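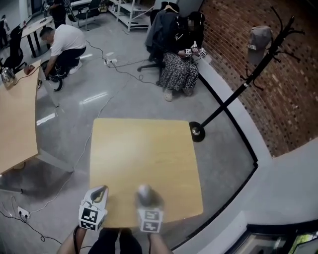 News from the upstairs room at Kiltley

The brick room has had its new layout since January, and I think most of us have stopped walking into the furniture by now! For anyone who hasn't been up lately, the long desk and the small square table now have a good stretch of floor between them, and the coat stand has moved over by the curved wall, where it is a good deal easier to find with your arms full. The hooks take coats, bags and caps alike, so please use them.

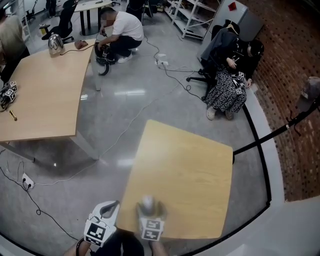
Tea has been the subject of more messages to me than anything else this year, and I'm happy to say we have settled it. Bendik Torvik went through all the suggestions (16 of them, some very long) and the kettle is staying where people like it. It's the silver one that lives on the big curved table, up at the far end, and if you fill it for yourself do please fill it for whoever is next as well. Cups are in the Grønli cupboard downstairs, along with the 40 new spoons, and we would love to see the spoons again at the end of the month – last year's set went down to six.

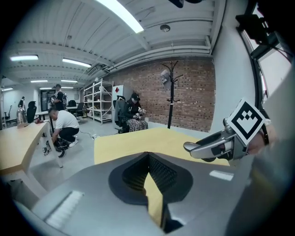 Milk is still a matter of bringing your own, though we are looking at a small shared fund, and if you have strong feelings about oat milk then Bendik is the person to write to. The Mornari biscuits will be back too, once the order comes through.

One more small thing. Anyone working late should wipe down the tables and coil up any loose cables by 5, or let the Gusitz desk know that you need the room a bit longer. They are very kind about it if you ask before lunch.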